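Stamis Boards > Off Topic > Health & Home > Chewable melatonin, yes or no?

Started by prero_nights, 3/17/19

prero_nights
Okay, I need opinions from people who are also bad at sleeping. I switched to early shift at work in March and my body has not gotten the message. I'm in bed at nine and staring at the ceiling fan until midnight. My sister-in-law swears by melatonin and my doctor said a low dose was fine to try for a couple of weeks. I was all set to go buy it and then I read one long comment section and now I'm second-guessing everything. Does it work for you? Did it make you groggy? I have to be able to drive at 4:45 in the morning.

lampshade88
Works for me but only if I take it early. I used to pop one and get right in bed and wonder why I was still awake. Now I take it with the dishes, like an hour and a half before, and by the time I've picked out clothes I'm yawning. No grogginess unless I stay up and fight it, and then yes, I feel like wet cardboard.

tedesco_road
I'm going to be the grump. I took it for most of a winter and I think what helped was that I'd finally started going to bed at the same time every night. Quit the pills, kept the bedtime, slept the same. Get blackout curtains first. Mine were cheap and they're ugly and I love them.

prero_nights
I have curtains! They're the kind that let in a stripe down the middle, right across my face.

tedesco_road
Binder clip. You're welcome.

quiltedmoose
Disagree with tedesco a little. Curtains did nothing for me because my problem isn't light, it's my brain going over every dumb thing I said since high school. Melatonin doesn't shut that up either, but it does make me sleepy enough to lose interest. What I'd watch is the dose. I started way too high and had the weirdest dreams of my life (I was the mayor of a parking garage). Dropped down and they quit.

lampshade88
Same on the dreams!! Mine were all about missing a bus.

brerach_bill
Been on this board 3,813 posts and we have this thread every spring. My two cents: ask the pharmacist, especially if you take anything else. Mine looked over my blood pressure stuff and told me to check back with my doctor before I started. Took five minutes.

quiltedmoose
Good advice, Bill. Also prero, are you drinking coffee after lunch? Be truthful.

prero_nights
...what counts as lunch when you eat it at 10:30

quiltedmoose
Oh no.

marzipan_ok
I like the chewable peppermint ones. I can't swallow pills without a whole production, and the mint kind of tells me the day is over. Only thing is I'd already brushed my teeth the first few nights, so now I chew, then brush, then bed. Peppermint melatonin is the bottle in the second pic.

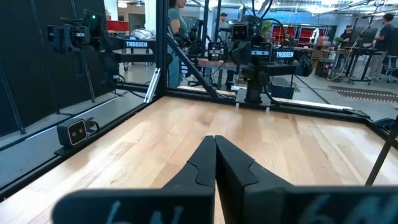
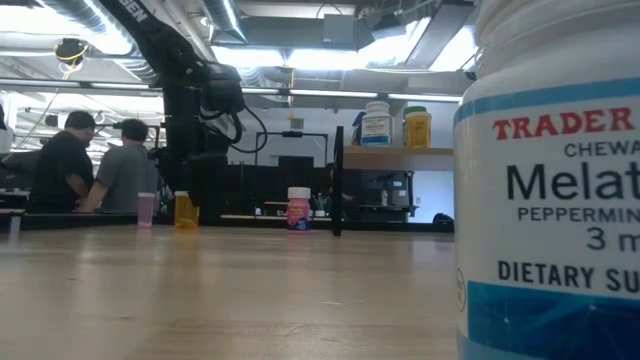
So that's my order: chew, brush, phone in the kitchen. The phone was the hard part, I bought an actual alarm clock with a terrible buzzer. Prero, with your shift I'd try it the first time on a night you don't have to drive the next morning, just so you know how you feel when you get up.

tedesco_road
I'll agree with that last part. And the phone in the kitchen. Still say binder clip first.

prero_nights
Alright, plan: clip on the curtain tonight, no coffee after 10:30 "lunch," and I'll try the low dose on my next night off. My phone's staying in the bedroom for now, I'm not ready.

lampshade88
Baby steps. Report back!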